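Notebook, November, page 14
Okell sandals, second look — written at the bench

Black pair for the rim question that Mateja asked. I put down the first notes now and will add to them later.
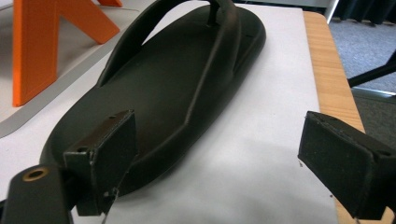
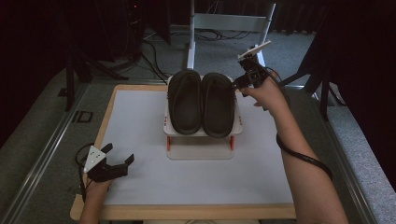
1 min read

The footbed has a raised rim all around, and the middle sits lower. The finish is a little grainy. Bence wants the weight also; my scale gives 210 g for one sandal, and I will repeat it with the Cetorton scale.

To do: measure the rim at 5 points, ask Stojan which glue Vukadinović used on the older samples. The white stand with orange legs stays on the board until then — please do not move it.

Last updated: November, 3 pm
Zesus workshop notes · Contact: Gediminas Eglītis · Back to top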